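About Grumley Language School

We started out above a bakery in Caseck, with one long table and a kettle that took forever, and people still tell us the whole place smelled of cinnamon (it did, and we miss it!). Úna Rafferty taught the first evening class herself, Spanish for beginners, and most of that class came back the next fall and brought their sisters and neighbors along. 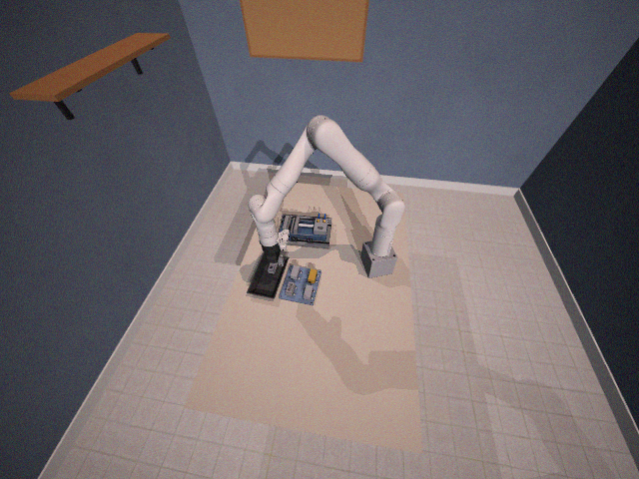
White arm on its gray base.

These days we teach 347 students in Spanish, Swahili, Irish and French, and the lending library on Nigatu Street has grown to 4000 books, a good many of them donated by former students. Erasto Ondieki runs the Swahili program and will happily talk to you about proverbs until the lights go off. Muireann Tierney looks after our Irish classes, from the very first hello right up to the reading circle, which has been stuck on the same novel since March and is enjoying it far too much to hurry.

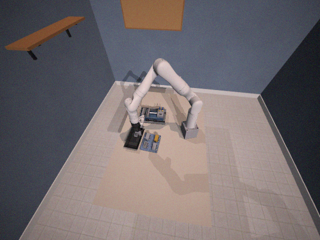

Classes stay small, and you're welcome to sit in on one before you sign up. Our conversation table meets every Sunday afternoon, and you don't have to be enrolled to join us, so come along, bring a friend, and make all the mistakes you like.

84 shares | 2 comments

Related
Meet Our Teachers
Placing Into the Right Level
Borrowing From the Library
Summer Classes in Wostier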